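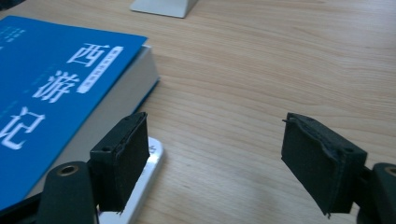
Hi Melahat — quick September update on the craft room grant. We've glazed 24 of the 50 mugs, and Hui-mei's quilting group has finished 2 lap quilts. I'm so pleased with the Nirno glaze (a softer green than the chart shows, but I like it!). Next up is bookbinding, and I keep eyeing the bright blue cover of Journey to the West, with those big white characters running down it — I'd love our cloth covers to be that bold. We have $69 left for thread and board, and Tsz-kin is ordering both this month.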